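Kedwood Pauses Two-Arm Drawer Program After Simulation Fault

March. By Zamfira Jitaru, Kedwood press office

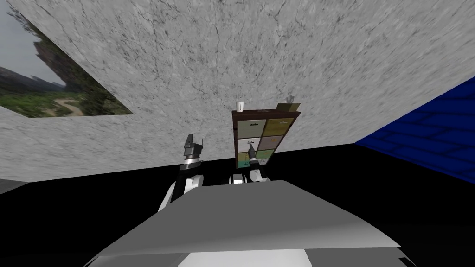 What went wrong with the drawer program?

A joint limit in the control software was entered with the wrong sign, and the right arm could be told to close on a handle while the left arm was still crossing in front of it.

Kedwood has stopped all work on the two-arm version of its Loltier software until the limit has been corrected and checked. The fault was found in simulation. It was not present in any software sent to customers, and there were no injuries.

The error showed up during a batch of 2000 simulated runs in which a two-armed robot works at a cabinet of drawers. In 200 of those runs the arms touched each other, and in 3 the program carried on after contact when it should have stopped. Kedwood considers the second figure the more serious one.

"A collision in simulation costs us some computer time," said Darius Preda, head of testing. "The stop not working is a safety matter and we are treating it that way."

The company has taken the following steps:

The two-arm program has been withdrawn from the test bench at Bredar.
The stop routine is being rewritten and will be reviewed by Fuchs, an outside safety firm.
Customers with the single-arm version have been told in writing that they do not need to change anything.

Gadisa Fikre, who leads the Loltier team, said the wrong value came in with a settings file copied from an older arm. Settings files will now need sign-off by two engineers before a batch is started.

Work at Bredar will resume once the full batch has been repeated with no missed stops. Kedwood has not set a date.

Comments

Surachet Phromma: Does the single-arm version use the same stop routine? The letter we got doesn't say.

Zamfira Jitaru: It uses a separate one. I have asked for that to be added to the letter.

Cornel Mocanu: We had a sign error like this on a conveyor once. Took us a week to find it.

Contact: Kedwood press office | © Kedwood. All rights reserved. | Back to top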